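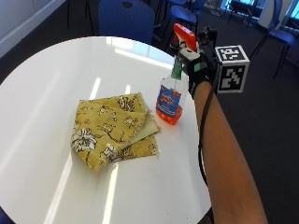 Fleury Plants is looking for home growers in and near Tundton to take part in a windowsill trial of young streptocarpus. We have around 700 seedlings from cross 706, raised on our own benches, and we want to know how they get on in ordinary rooms. You don't need a greenhouse or grow lights. A table close to a window is enough, and a glossy white top like this one is useful, as it throws some light back up under the leaves. Bright shade is best – an east window is ideal, and a south window will do if you can draw a blind at midday.

Each grower gets five seedlings in small pots, labelled by number only. The parents are our own selection Darkus, a compact plant with deep purple flowers, and an unnamed pale seedling with a longer flowering season. We expect a wide spread of leaf size and colour, and we can't promise that every plant will be a good one.
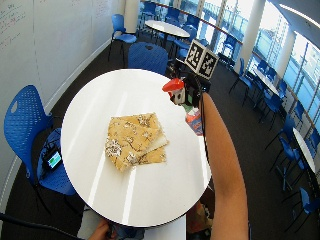

The trial runs from April until the end of October. We ask you to water from below, let the compost dry a little between waterings, and feed at quarter strength once the plants have filled their pots. Please don't move them on into anything bigger until we tell you to. Once a fortnight you fill in a short form with the width of the largest leaf, the number of open flowers and anything that has gone wrong. Dead plants count as results, so please report those too.

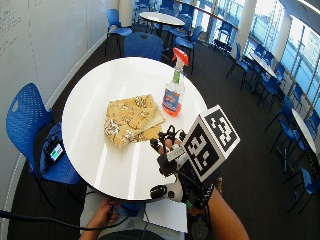
Folded cloth and spray bottle on a round white table.

You don't need previous experience with streptocarpus, but you should have kept some kind of houseplant going for a year or more. You should be at home for most of the summer, or have someone who can water for you. There is no fee. At the end you keep all your plants, apart from any we ask to take leaf cuttings from, and you get a copy of the results.
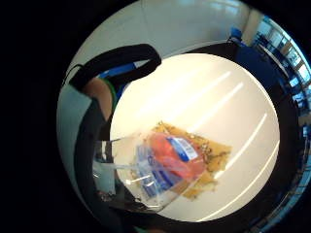 One grower from our last trial told us that the measuring took less time than expected, but that she wished she had written the pot numbers on the saucers as well, after two labels faded. We now use pencil on all labels.

To apply, write to the Plillance trial desk at the nursery with your name, your address, which way your window faces and what you grow now. Applications close at the end of March. Plants are for collection only.

Posted in February
By the Plillance trial desk, Fleury Plants, Tundton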